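From: Suqin Bai
To: Clumulix home sewing and mending list
Date: 08/08/2022
Subject: Re: Folding black fabric pieces, and the lint

Dear Wendell and all,

Thank you for the long answer in the last digest. I copy the part I am replying to, so that the others can follow.

> Wendell Pruitt wrote:
> I have a box of black remnants from the Brokmont sale and every
> piece is a different shape. I try to fold each one into a square
> and they never stack well. Do you cut them straight first, or do
> you store them as they are? And what do you put under them? My
> table makes them collect every bit of fluff in the house.

I do not cut them first. I did this for the first year and I lost a lot of good cloth, because later I needed exactly the corner that I had cut away. Now I leave the shape and I only fold in the parts that stick out. If one side goes up to a peak, I bring the peak down to the middle. Then I turn in the bulge at the left, and after this the piece is almost a rectangle and it can be folded in half like any other. 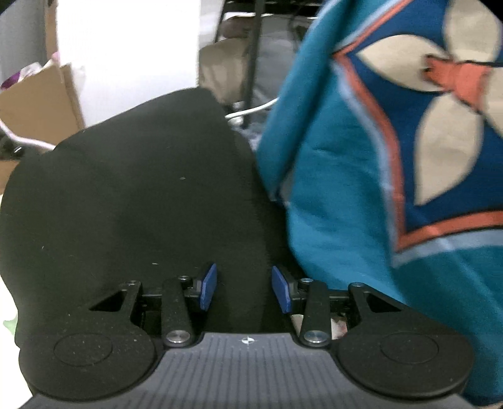
Vol. 20, No. 46

I have put the digest number here because Chiyo Sekiguchi asked us to keep it in every reply. It makes the archive easier to search.

About what goes under: I like a printed or colored cloth on the table, never a black one. On a dark cloth I cannot find the edge of a black piece, and my eyes are not so young. With teal next to it the edge is very clear, even in the evening. Aiguo Wei uses an old bedsheet and says it works the same, but I find that a plain sheet slides too much. A cloth with a little wrinkle holds better.

Now the order I follow, if it helps you:

1. Shake the piece outside, two or three times.
2. Lay it down matte side up and push the soft folds out with the flat hand, from the middle to the edges.
3. Pick up the lower edge and let it hang for a moment. If it sags in the center, lay it down again and straighten it before folding.
4. Fold in the corners, then fold in half.
5. Put a paper label on the top with the size.

The step people forget is number three. I also forgot it many times, and then I had a stack which leaned to one side in the cupboard and fell on my slippers.

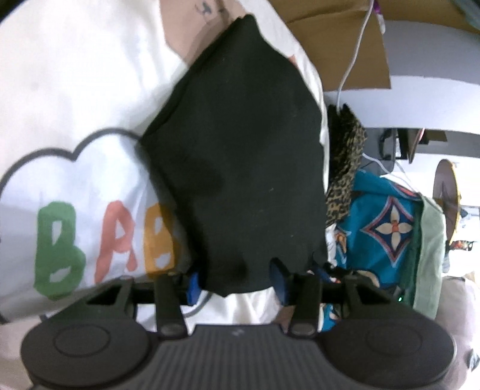
For the lint I have tried the sticky roller from Asell and also a damp rubber glove. The roller is faster, but for one or two small specks I just use a piece of tape around my finger. It is better to do this before folding — when a speck is pressed inside for some months, it goes deep into the cloth and you must pick it out with a needle. I would not wash a remnant only because of lint. Washing brings more of it, if there are towels in the machine.

Tobiloba Omoregie asked me privately how many pieces fit in one drawer. Mine holds 20 when they are thin, and fewer when I have been lazy with the folding. I stand them on their side, like papers in a file, so I can see every label without lifting the stack.

One question from my side. Has anybody used the Núñez storage bags for black cotton? I am afraid that the cloth will take a smell from the plastic if it stays there until November. If somebody has kept fabric in them for one winter, please write to the list.

Wendell, please tell me the width of your largest piece. If it is wider than your table, you need to fold it first on the bed, and I can explain how I do that.

With kind regards,
Suqin Bai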